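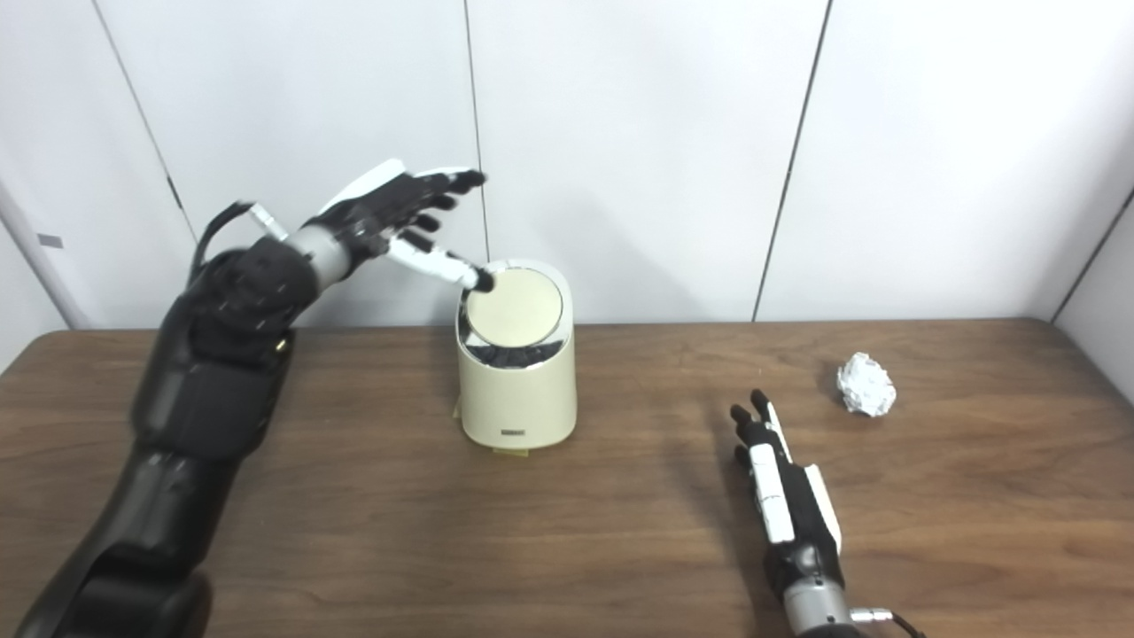 I went years without a tabletop trash bin because I thought they were silly. Who needs a second trash can three steps from the first one? Me, apparently! I bought a small cream one in February and I've since put one in the craft room and talked my sister into two. So this month's tips are all about the little bin - what to look for, where to put it, and how to keep it from getting disgusting.

## Picking one

Go squat. The tall skinny ones look cute in the store and then you brush one with your sleeve and there are pencil shavings all over the place. A low, rounded bin stays put, and you can toss a balled-up piece of paper at it from your chair with a fair chance of success (I miss plenty).

Lids are where people get fussy, me included. I've tried three kinds:

- **Swing lid.** Easy to use with one finger, but anything sticky ends up on the lid itself.
- **Push-and-pop lid.** My favorite on a desk. The spring wears out on the cheap ones. My first was a Gromis and the lid was hanging crooked by summer.
- **Lift-off lid.** Best for the kitchen. There's nothing to break and the whole thing goes in the sink.

Light colors show coffee drips, dark ones show dust. I'd still take cream or white, so I can see when it needs a wipe. If yours has a chrome band, know that you'll be polishing fingerprints off it forever. A dry microfiber cloth does it. I used to spray glass cleaner straight at the band and it ran down inside the rim and left a gummy line, so now I spray the cloth.

## Bags, or no bags

The little bags made for these bins cost too much for what they are. Bread bags fit most of them, and so do the produce bags you bring home anyway. Fold the top over the rim and snug it with a wide rubber band, then set the lid back on to hide the mess.

If you do want to buy a roll, the Sader ones I get come 400 to a box, and I'm still on my first box. I keep a dozen folded flat in the bottom of the bin, under the bag that's in use. When I pull out a full one the next is already sitting there. My mother did this with the big kitchen can and I have no idea why it took me so long to copy her.

On my desk I skip the bag completely. It's all paper scraps and thread ends, so I just tip it into the recycling or the trash and move on.

## Paper takes up more room than you think

A small bin fills up fast with crumpled paper. One wadded sheet is the size of a fist, and three or four of those will hold the lid open. Tear the sheet in half and lay it flat against the side instead, and you'll get a whole week in there. Same goes for foil - press it flat with your palm. Clean foil I save in a drawer and ball up together once I've got enough, because our recycling place wants it in one good-sized lump and not in little bits. Yours may be different, so check.

Receipts go in a separate envelope at my house. I once threw out the one for a Gál mixer, 102 dollars, and the mixer quit nine days later. Never again.

## Getting the smell out

Even a dry bin gets a whiff to it after a while, usually from one tea bag or a bit of orange peel somebody sneaked in. Here's my routine, every couple of weeks:

1. Empty it and knock it upside down over the big trash can.
2. Wash the inside with warm water and dish soap. Use an old toothbrush under the lid, around the hinge if there is one.
3. Wipe with plain white vinegar and leave it open for ten minutes.
4. Dry it all the way - a towel first, then air.
5. Spoon a little baking soda into the bottom before the new bag goes in.

Don't soak the whole thing if it has a metal trim ring. Water sits behind the ring and you'll get rust spots, which I learned on my craft room bin (an Estari, otherwise a very nice one).

## Where mine live

On the kitchen table while I'm peeling or clipping coupons, then back on the counter by the toaster. Next to the sewing machine, on the left side. And one by the front door for junk mail, which never makes it as far as the table anymore!

If your table is real wood, stick felt dots under the bin. Mine left a faint ring on the oak before I thought of it, and I've been covering that ring with a place mat ever since. Lift the bin when you wipe the table, too. Crumbs and little scraps love to hide under the edge.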